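부엌 조리대를 로봇에게 내준 이야기

2026년 2월 5일

지난 글에 댓글로 "그래서 그 로봇은 언제 설거지를 하나요"라고 물어보신 분이 계셨다. 답부터 드리자면 안 한다. 설거지는 내가 한다. 로봇을 조립하면서 커피를 평소보다 훨씬 많이 마시게 되었으니 컵만 따져도 설거지가 늘었다. 가정용 로봇 프로젝트의 첫 성과라고 적어 둔다.

프로젝트 이름은 Dratotero다. 뜻은 없다. 저장소 이름을 정해야 하는데 내가 생각한 건 이미 누가 다 쓰고 있어서 키보드를 아무렇게나 누르고 모음을 채워 넣었다. 나중에 바꾸려고 했는데 설정 파일 곳곳에 박혀 버려서 이제는 못 바꾼다. 아이 이름이었으면 큰일 날 뻔했다.

원래는 Gunawan 공작실 구석 작업대에서 만들었다. 거기는 공구도 다 있고 조명도 좋고, 무엇보다 내가 욕을 해도 옆 사람의 집진기 소리에 묻힌다. 문제는 이 녀석이 부엌에서 일해야 한다는 점이었다. 작업대 위에서는 뭐든 잘 집었다. 회색 매트 위에 물건 하나 놓고 집으라고 하면 그걸 못 집는 쪽이 더 어렵다. 같이 만드는 예브헨 스타시우(Yevhen Stasiv)가 그걸 보더니 "네 부엌도 이렇게 생겼어?"라고 물었다. 그렇게 생기지 않았다. 그래서 지난 6월에 짐을 싸서 집으로 옮겼다.

조리대는 그때부터 우리 것이 아니다. 로봇이 한가운데를 차지하고, 도마와 나무 쟁반과 그릇이 그 밑이나 옆에 적당히 끼어서 산다. 머리의 파란 불은 밤에 물 마시러 나왔을 때 특히 반갑다. 처음 며칠은 반가워서 소리를 질렀다. 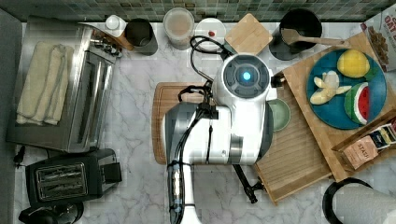

케이블, 그리고 체면

조립기라면 모터와 제어 이야기부터 나와야 할 것 같지만 내 시간을 제일 많이 먹은 건 케이블이다. 검은 케이블을 팔에 감아서 머리 위로 넘겨 놓았는데, 멋을 내려고 그런 게 아니다. 팔 안쪽으로 깔끔하게 넣는 방법을 열심히 연구했고, 넣는 데까지는 성공했고, 어깨를 돌리자 커넥터가 빠졌다. 다시 넣었더니 이번에는 반대쪽으로 돌릴 때 빠졌다. 그다음에는 양쪽 다 괜찮았는데 카메라 화면이 보라색이 되었다.

결국 밖으로 뺐다. 여유를 넉넉히 주고, 관절이 끝까지 갔을 때도 당기지 않는 길이를 재서 타이로 묶었다. Ristico에서 케이블 타이 100개 묶음을 샀을 때는 평생 쓸 줄 알았는데 한 봉지를 거의 다 썼다. 묶고, 팔을 움직여 보고, 마음에 안 들어서 자르고, 또 묶었으니 당연하다. 바닥을 청소할 때마다 잘린 타이가 나온다. 양말 신고 밟으면 레고보다는 낫고 쌀알보다는 못하다.

혹시 비슷한 걸 만드시는 분이 있으면 참고하시라고 내 순서를 적어 둔다. 먼저 전원을 끄고 손으로 모든 관절을 끝에서 끝까지 밀어 본다. 그 상태에서 케이블이 가장 팽팽해지는 자세를 찾는다. 거기서 손가락 하나가 들어갈 만큼 더 준다. 타이는 처음부터 꽉 조이지 말고 느슨하게만 걸어 두었다가, 느린 속도로 한참 돌려 본 다음에 조인다. 나는 이 순서를 정확히 거꾸로 해 본 사람으로서 말하는 것이다.

카메라 위치

카메라 모듈은 작은데 고집은 크다. 팔 위쪽에 달린 것의 각도를 잡는 데 저녁 시간을 며칠이나 썼다. 너무 숙이면 그리퍼만 크게 보이고, 너무 들면 벽의 모자이크 타일을 감상한다. 이 타일은 초록과 회색이 섞인 작은 조각들이라 사람 눈에는 예쁘다. 인식 모델의 눈에는 특징점이 넘치는 놀이공원이어서, 보정할 때 체커보드는 무시하고 타일만 열심히 붙잡고 있었다. 보정하는 동안에는 타일에 흰 종이를 붙여 두는 것으로 해결했다. 기술적으로는 부끄럽지만 종이는 싸다.

대리석 무늬 조리대도 만만치 않다. 흰 바탕에 회색 줄이 지나가는데, 초기 버전은 그 줄을 물건의 그림자라고 믿었다. 없는 물건의 그림자를 찾아 그 위를 정성껏 집으려고 하는 모습은 철학적인 데가 있었다. 깊이 값을 같이 보게 하고 나서 좀 나아졌다.

연습용 과일

집을 물건으로는 장난감 음식을 쓴다. 처음에는 진짜 바나나로 했다. 그리퍼 힘을 조절하기 전이었다. 더 쓰지 않겠다.

푹신한 것들은 생각보다 어려운 상대다. 딱딱한 물건은 닿으면 닿은 티가 나는데, 솜이 든 것은 살짝 눌리면서 아무 일도 없는 척한다. 전류 값으로 접촉을 판단하던 내 코드는 이 과일들을 공기로 취급했다. 수박은 쐐기 모양이라 어디를 잡느냐에 따라 빙글 돈다. 껍질 벗긴 바나나는 껍질 자락이 사방으로 뻗어 있어서, 로봇은 높은 확률로 알맹이를 놔두고 자락을 잡으려 든다. 우리 집 식구들도 물건을 저렇게 집는 사람이 있으니 특별히 로봇만 탓할 일은 아니다.

파인애플은 누벼진 천이라 표면이 울퉁불퉁하고 잎이 펼쳐져 있다. 잎이 어느 쪽을 향하느냐가 중요하다. 잎이 손 쪽으로 오면 모델은 그걸 파인애플에 딸린 손잡이로 여기는 것 같다. 나는 예브헨에게 "그건 꽤 똑똑한 해석"이라고 했고, 예브헨은 "떨어뜨리기 전까지는"이라고 답했다.

쟁반은 뒤판이 높은 나무 쟁반을 쓴다. 물건이 뒤로 굴러가도 멈추니까 내가 허리를 덜 숙인다. 다만 뒤판이 높으면 손이 들어오는 길이 좁아진다. 뒤쪽에 놓인 컵을 집으라고 하면 경로 계획이 한참 고민하다가 팔꿈치를 이상하게 들어 올리는데, 만원 지하철에서 가방을 내리는 사람 같다. 그 컵은 요즘 일부러 바나나 뒤에 숨겨 놓는다. 반쯤 가려진 물건을 찾게 하려는 연습인데, 나도 가끔 그 컵을 못 찾는다. 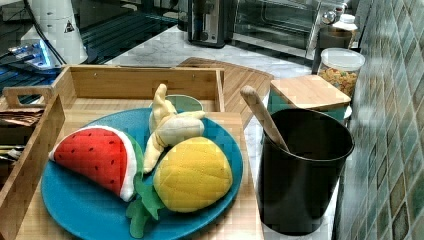
파란 접시 위의 수박, 바나나, 파인애플. 연두색 컵은 바나나 뒤에 있다.

소프트웨어 쪽 근황

제어는 여전히 Girkell로 돌린다. 좋은 점은 무료라는 것이고 나쁜 점은 문서가 다정하지 않다는 것이다. 오류 메시지 중에 "상태가 상태와 다름"이라는 것이 있다. 처음 봤을 때 한동안 화면을 쳐다보다가 산책을 다녀왔다. 포럼에서 사이드 누리(Saeed Nouri)라는 분이 답을 달아 주셨는데, 시작할 때 읽은 관절 각도와 저장해 둔 각도가 어긋나면 나오는 말이라고 한다. 그러니까 내가 전원 꺼진 팔을 청소하느라 옆으로 밀어 놓은 것이 원인이었다. 로봇은 자기가 어제 그 자리에 있다고 믿고 있었던 것이다. 그 뒤로는 켤 때마다 기준 자세부터 잡게 해 두었다.

집는 동작 기록은 이제 2,000건쯤 쌓였다. 많아 보이지만 조명이 바뀔 때마다 쓸모없어지는 것이 있어서 마음이 편하지는 않다. 오후에 찍은 것과 저녁에 찍은 것이 딴판이다. 그리고 내 손이 화면에 들어간 기록이 꽤 있다. 로봇이 놓칠 것 같으면 나도 모르게 손을 내밀어 받아 주는데, 이걸 그대로 학습시키면 아마 놓칠 때마다 누가 받아 주기를 기다리는 로봇이 될 것이다. 걸러내는 작업은 예브헨에게 맡겼다. 그는 파일 이름에 "또 손"이라고 적어서 돌려보낸다.

속도는 아직 제한을 풀지 않았다. 조리대 위에 유리병이 있고, 유리병 안에는 시리얼이 있고, 알록달록한 시리얼은 틈이라는 틈에는 다 들어간다. 토스터 쪽으로도 팔이 가지 않게 막아 두었는데, 가상의 벽을 너무 넉넉하게 세우는 바람에 한동안 로봇이 조리대의 절반을 아예 없는 땅으로 취급했다. 숫자를 줄이고 나서야 도마까지는 와 준다.

앞으로 할 일

그리퍼 끝에 붙일 고무를 바꿔 볼 생각이다. 지금 것은 천에는 그럭저럭 괜찮은데 매끈한 접시 테두리에서는 미끄러진다. 두께가 다른 것을 2종 주문해 두었다. 접시를 드는 건 그다음이다. 접시에 과일이 올라간 채로 드는 건 그 다음다음이다.

나무 숟가락도 해 보고 싶다. 검은 통에 꽂혀 있는 걸 뽑기만 하면 되는데, 비스듬히 기대어 있어서 위로 당기면 통이 같이 따라올 것 같다. 예브헨은 통을 바닥에 붙이자고 한다. 나는 내 부엌의 통을 바닥에 붙이고 싶지 않다. 이 건은 협의 중이다.

케이블 길이표와 기준 자세 설정 파일은 정리되는 대로 저장소에 올리겠다. 이름은 앞에서 말한 그것이다. 철자는 검색창에 직접 쳐 보시면 되고, 틀려도 비슷한 이름이 없어서 금방 찾으실 것이다. 질문은 댓글로 주시면 저녁에 답을 단다. 설거지 끝나고.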